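Chores Subgroup, Retamal Household Automation Club
Minutes of the December meeting, upstairs room, 7 p.m.

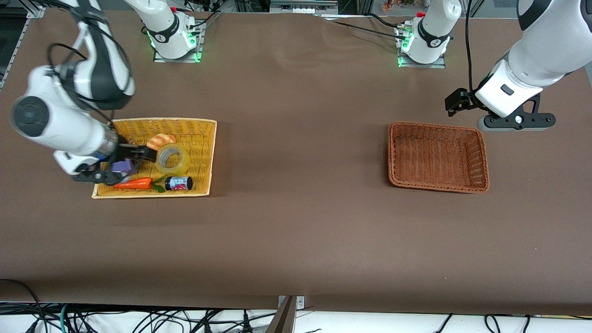
Chair: Elba Bustos. Minutes taken by whoever was sitting closest to the laptop, as per custom.

1. Minutes of the last meeting

Approved with one correction. Item 5 should read "the vacuum was stuck under the couch" and not "the chair was stuck under the couch." Elba asked that this be noted. It is noted.

2. The standing question

The standing question is whether a machine can do a household or shop-floor chore yet. Last month's answer was "depends on the chore," and the meeting agreed this had been a cowardly answer and reopened the matter.

Elba argued that moving things from one basket to another deserves more respect than it gets. It is most of tidying, a good part of packing orders, and all of what she does on the evening before her mother visits. A roll of tape, a small jar and a toy carrot each need a different grip, and the toy carrot does not come with instructions. A member from the Sondeck warehouse replied that his new hires manage it before their first coffee. Elba asked how many of them are still there by the second. Discussion moved on.

Two arms or one? General feeling was that two are better, provided the second one is given something to do. The Sondeck member said he had worked with people like that. There was a longer exchange about who gets to decide where an object "belongs," which two married members asked to have left out of the minutes.

3. Report on the Trimow trial

Trimow is the mower, for anyone who missed the fall. It has now done 4 lawns. It finished 3 of them. The fourth owner has asked for a new flower bed and will be sent a polite letter. The mower was judged to be ahead of anything indoors, on the grounds that a lawn stays where you put it and has no socks on it.

4. Laundry

The Zotico folding box was tested on 122 items over the month. Towels good. T-shirts acceptable if you do not wear them to work. Fitted sheets were returned in the shape of a fitted sheet, which members pointed out is how everyone else does it too. Loading the box by hand takes longer than folding by hand. The maker's advice is to buy a loader. The maker does not sell a loader.

5. Money

A request was made for $2000 toward a used arm for the club bench. Questions from the floor: Where would it live? Who would wipe it down? Would it be allowed near the good mugs? Elba said it would start on soft things and be promoted on merit. Request held over until someone has measured the stairs.

6. Answer to the standing question, for the record

Voted on after the cookies. "Yes, slowly, if you set the table for it first." Carried, with one member voting for "no" and one for "define chore."

7. Actions

Elba to write to the flower bed owner.
Sondeck member to bring a box of mixed small returns for next time, nothing leaking.
Stairs to be measured, including the turn.
Everyone to keep a list of the chores they did this month and would gladly give away.

8. Any other business

The dishes from the last meeting are still in the sink. No machine present was willing to take this on, and neither was anybody else. Carried forward to January.

Meeting closed at 8:50 p.m.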